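Cleaning the bathroom sink, and keeping it that way

Last updated 26 Apr 2020

I have been meaning to write up the bathroom for a while. We moved into the flat in October and the bathroom was the last room to get any attention, mainly because it worked. The water ran, the door locked, and there were more urgent things, such as the boiler and the bedroom window. Now that we are in it more often I have started to look at it properly, and the sink was where I began.

It is a plain white ceramic one with a flat deck at the back and a mixer tap. It came with the flat. Hatice Sezer, who had the place before us, left a note with the keys listing what she had replaced and when, and the sink was not on it, so I suppose it is older than her time here. There is nothing wrong with it apart from limescale. The water in our part of town is very hard. The kettle needs doing every couple of weeks and the tap is not far behind.

I used to buy the strong spray. Umut Yüksel at work told me to stop wasting money and use citric acid, so I ordered a tub from Fliditz and have used it ever since. I put 40 grams in a litre of warm water, stir it until it has gone clear, and keep it in a labelled bottle under the sink. It doesn't smell of anything much.

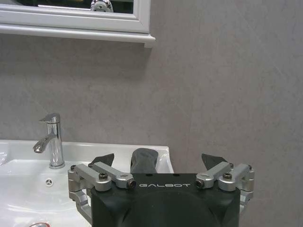 Limescale builds up in the same spots every time. The base of the tap is the worst, where it meets the deck, and after that the underside of the spout. I wrap a cloth soaked in the solution around the base, leave it for 5 minutes, then go round with an old toothbrush. The overflow takes longer than it ought to. Ours has the three-slot sort of fitting, a bit like a propeller, and a toothbrush won't go into the slots, so I use a cotton bud for those and pour a little of the solution through afterwards. The single lever is easy by comparison, one wipe over the top and one behind. I rinse everything with plenty of cold water. You need to be careful with citric acid on natural stone, so test a corner first or keep it off altogether. I don't know what our wall is made of. It is grey and mottled and could be anything, so I keep the bottle well away from it and wipe it with plain water.

The ledge under the mirror cabinet I do at the same time. It gathers dust and toothpaste specks, and I forgot about it for months as it is above the bit I was looking at. Defne Kurtuluş stayed with us for a few nights and was kind enough to point it out.

The other change is the cloth. I used to keep a sponge by the tap, and it was always damp and always slightly grey. I threw it out and bought a pack of 6 cloths from Karabulut, the hardware shop near the station. One stays out, folded, and gets used for a quick wipe after brushing teeth in the evening. It goes in the wash with the towels and the next one comes out. The folding matters to me more than it should. If it is left in a heap it doesn't dry, and then I might as well have kept the sponge.
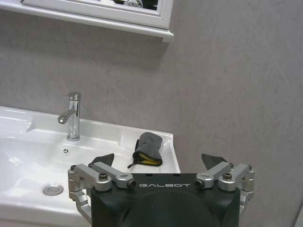
What is still to do

The sealant where the sink meets the wall wants looking at. I bought a tube and a scraper, then read the instructions and put them both back in the cupboard. Tarık Coşkun has offered to show me how to do it when he can next come over.

I would also like a better light above the mirror. The one I had in mind was a Skovdale, but it is too wide for the space and I haven't measured for another yet.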